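Delphine Lindgren Prints Everything

Delphine Lindgren had the radio on and a bone folder in her hand when I got there, and she didn't put either one down for the first ten minutes. She shoots weddings and families under the name Trumard, which was her grandmother's street, and she still builds most of her own albums. I had a list of questions. We got through maybe half of them, and I didn't mind at all, because once Delphine gets going about paper you want to sit back and let her!

I asked how she started binding. Most photographers I talk to send files to a lab and wait for the box.

"I was cheap," she said. "My first bride wanted a book and I'd priced the whole day so low that there was nothing left for one. So I bought a cutting mat and some book cloth and figured I'd learn. The first one was terrible. The spine cracked before I even got it to her. I made it again, and that one she still has. She sent me a picture of her daughter turning the pages last December and I cried into my coffee."

The daughter, she told me, was chewing on a corner.

What she makes now is a lay-flat book, prints mounted back to back with no gutter, so a picture can run straight across the opening. She prints on a matte cotton paper and presses each block overnight under weights. Her standard book holds 60 pictures. I said that sounded low for a wedding, and she lit up as if I'd handed her a present.

"It is low! That's the whole fun of it. I deliver a big gallery, everybody gets their cousins and their cake. Then we sit down together and choose. People come in sure they can't get under 225. And then they start seeing the same hug four times, and they pick the one where Dad's face is doing the thing."

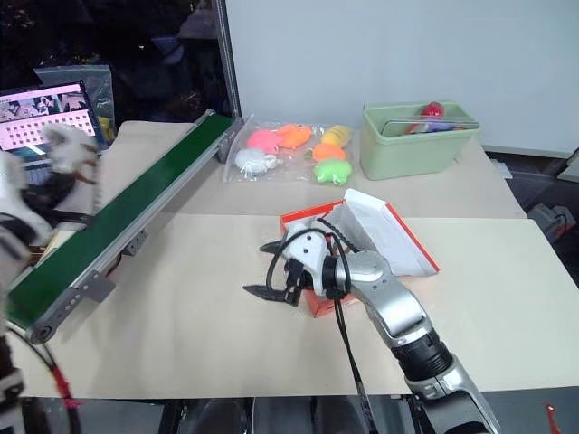 She won't design a spread until that choosing is finished. She lays small proofs out on the floor, in order, and walks along them in her socks. If two strong pictures are fighting, one of them moves or gets a page to itself. If there's a slow patch - it's nearly always the cocktail hour, she says - she looks for something quiet to open it up, a doorway or a coat over a chair.

"Hazel taught me that," she said. Hazel Park was a picture editor at a regional magazine before she retired, and for two winters she let Delphine come by with a stack of prints and get them torn apart. "She'd put her thumb over part of the picture and say, do you miss it? And if I didn't miss it she'd hand me the scissors. I was so mad at her. I'd drive home mad and crop it and of course it was better."

I asked about covers, since that's what everyone reaches for first. She has linen, silk, and a heavy gray wool that she buys from Noemi Blackwood, a weaver who also supplies the ribbon. The wool was a gamble. It frays if you look at it wrong, and the glue comes through if you hurry. Delphine backs it with thin tissue first and leaves it alone for a day. I ran my hand over one and immediately wanted my whole house covered in it.

The titles are stamped by hand on a press she calls Joo. There's a story behind the name that she wouldn't tell me on the record. Joo takes a long time to heat up and pulls slightly to the left, so she sets the type a hair to the right and makes a test strike on scrap every single time.

"Tavion wants me to get a new one," she said. Tavion Tran is her second shooter and does most of the color work. "He's probably right. He's right about a lot of things. He's the one who got me to stop making everybody orange."

Tavion was in the next room and yelled that it had been closer to pumpkin.

We moved on to prices, which she's happy to talk about. The book is included in her top package. She used to sell it separately and hated every minute of that conversation. Extra spreads are $79 each, and parents can order a smaller copy with the same layout. She doesn't show three sizes and let people land on the middle one. She puts one finished book in front of them, goes to make tea, and comes back when they've reached the end. 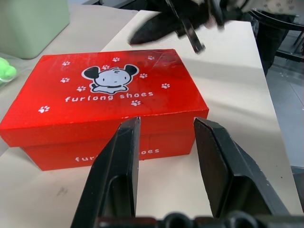
Storage is the subject she'd teach a whole class on if somebody asked. She has opinions about attics (no), basements (also no), and the plastic tubs people are so fond of. An album should lie flat, she says, on a shelf in a room you live in, away from the sunny wall. Loose prints are where families really lose things. If yours are living in a shoe box, a bright red one with a cartoon puppy on the lid and "furlong shoes" printed under it, say, she isn't going to scold you. She'd rather you had the pictures at all. But put them in an acid-free envelope first, write the names on the outside in pencil, and don't use rubber bands. She has peeled a melted rubber band off somebody's great-uncle and would like never to do it again.

"And write the names now," she said. "Today! While the person who knows them is sitting next to you."

That led us to the part of her work I'd known least about. A few times a year Delphine takes on what she calls a rescue book, built from a family's old prints. Venkatesh Hegde brought her one last spring, his parents' wedding and the years after it, many of the prints stuck to old magnetic album pages. She worked them loose with dental floss, slowly, one at a time, and scanned both sides so the handwriting on the backs could go in too.

"He had his mother on the phone while we sorted," she said. "She'd tell us who was standing where, and then she'd tell us who wasn't speaking to who. I kept all of that in the captions. Well, most of it."

The finished book is bound in dark green silk, with his mother's handwriting, enlarged, running across the endpapers. Delphine had a spare copy of the endpaper pinned over her bench. I couldn't read a word of it and could have looked at it all afternoon.

Before I left I asked what she's working on next. She's trying an accordion book for an elopement, a single long strip that stands up on a mantel, and she's stuck on the hinge. The sample kept springing open and falling over. She made me hold one end while she walked backward with the other, and we stood there with the thing stretched between us, discussing tape.

Delphine is taking bookings for next year and has room for 2 rescue books this fall. Her test books can be handled at the Usska open studio, where she shares a table with Noemi.

Posted June 4, 2018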